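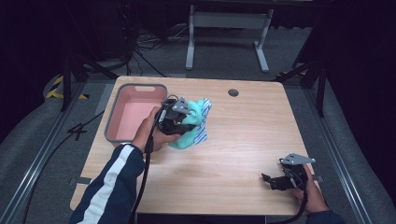 The mint green and the blue stripe, ready to go round again.

Why does everything come out of my washing machine stiff as a board?

Posted Tuesday by damp_in_urkness

We moved to Urkness in March and since then nothing I own has bent properly. Shirts stand up on their own. I dried my face this morning and I believe I lost a layer. The machine is a Schnyder, 4 years old, and behaved perfectly well at the old house, where I gather the water was merely water.

I wash at 30 with Vinditora powder, a full scoop because the box says so, and hang it all indoors on a rack, Urkness weather being what it is. I have tried a second scoop. It got worse, and the drawer now contains something like a small cliff.

Is it the machine, the powder, the water or a judgement on me? I don't want to buy a water softener unless I must, as the cheapest quote was £2,359 and for that I could simply replace my clothes every spring.

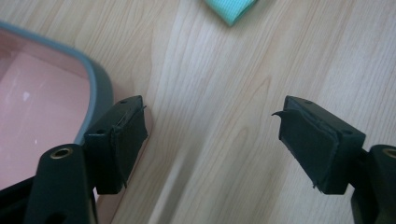
kettlefur
The water, mostly. You've moved onto chalk. But you are also using far too much powder, and at 30 it isn't all dissolving, so it dries into the cloth along with the lime. Do this:

Run the machine empty on its hottest cotton wash with a descaler in it. Take the drawer out and scrub off the cliff. Then wash the stiff things again at whatever their labels will stand, with no powder at all, and look through the door. If there are suds, you've found your powder. Repeat until bored.

After that, switch to liquid and use the dose on the bottle for hard water. Don't pack the drum. Give everything a good hard shake before it goes on the rack, and another when it's nearly dry.

sockdrawer2
Drirulon conditioner, loads of it. Smells lovely.

kettlefur
Not on towels, please. They go soft and then stop drying you.

oldgusset
I've lived in Urkness 30 years and you do get used to it. Saves on ironing, in that there's no point.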